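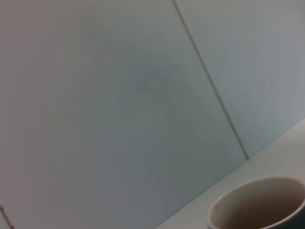 Figure 3. Cup on the white counter, near the joint between two wall panels.

4.2 Abandoned cups

Of the 626 cups logged at Kukstead, over 500 were left on a bare surface, coasters notwithstanding. Hailu's April survey at Ernthorpe found much the same, with better coasters. 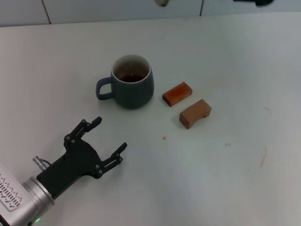 Part-finished tea was coded as "in use" for 40 minutes and as "abandoned" thereafter – a generous rule, and one that several owners still disputed. Small items left near a cup, toy blocks included, were coded separately as company.

Last updated: 22 December 2022
This site uses cookies. Accept / Manage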